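Chapter 3
Packaging and the Consumer

In this chapter
Why packaging exists
Primary, secondary and transport packaging
Closures, labels and color
Case study: Orance changes its bottle
Key terms: primary packaging, closure, headspace, shelf life, unit cost, refill rate

3.1 Introduction

Most goods sold in a store reach the buyer inside something else. Rice comes in a bag, shampoo in a bottle, light bulbs in a card sleeve. The buyer pays for the container along with the contents and usually throws it away. In Chapter 2 we followed a product from the factory gate to the store shelf and treated it as a single unit with a single cost. In this chapter we separate the product from its package and look at what the package costs, what it does, and who decides what it will be like.

Packaging has a long history, but the kind we deal with here is fairly recent. When food was sold from barrels and sacks, the storekeeper weighed out what the customer asked for, and the customer often supplied the container. The maker's name might never be seen. Once goods were packed in fixed amounts before they left the factory, the maker could print a name on the outside, state the weight, and speak to the buyer directly. The storekeeper's scale mattered less and the label mattered more.

Economists and designers tend to study packaging separately. Economists look at material prices, freight and waste. Designers look at shape, color and how the package handles. A manager has to deal with both at the same meeting, and the case study in Section 3.5 shows how that works in a small firm.

3.2 Levels of packaging

Primary packaging is the container that touches the product. Secondary packaging holds a number of primary packages together, such as a carton of tea boxes. Transport packaging protects the goods in trucks and warehouses, and shoppers rarely see it. A single liquid product may use all three: a bottle, a tray with plastic film over it, and a loaded pallet.

Costs are not spread evenly over the three levels. For the Arkthorpe dairy, which you will meet again in Chapter 6, the primary container takes the largest share of the packaging budget, and the pallet is reused so many times that its cost per unit is close to nothing.
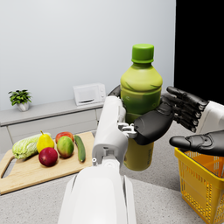

A closure is the part of the package that opens and, in many cases, shuts again. Screw caps, corks, pull tabs and zip strips are all closures. Makers choose them partly on cost and partly on how often the product will be opened. Color also plays a part. A bright green cap on a yellow-green bottle stays within one family of colors, and the cap is still easy to pick out. A cap that contrasts strongly with the container draws more attention, and some firms use cap color alone to separate one variety from another. Caps and containers are often made by different suppliers, so the thread on the neck must match the thread inside the cap. Suppliers publish neck sizes for this purpose.

3.3 Who chooses the package?

In a large company the choice may pass through purchasing, marketing, legal and production. In a small company it may rest with one person. Aiman Liew ran the packing line at Sembiring, a maker of cooking sauces, and chose its first jar from a supplier's catalog. The minimum order was 623 jars, and the firm had orders for 200. The rest sat in storage until the following February. In cost terms, the unsold jars were cash the firm could not use for ingredients or wages.

Small firms meet this problem often. Some share a standard container with other producers and rely on the label to tell them apart. Tandale, a group of honey sellers, buys one jar shape for all its members and divides each delivery among them.

Before you read on

1. Choose a product from your kitchen. List its primary packaging and any secondary packaging you remember from the store.
2. Find two products of the same kind with different closures. Which would cost more to make?
3. Should Sembiring have paid a higher price per jar for a smaller order? Note what other information you would need, and keep your answer for Section 3.5.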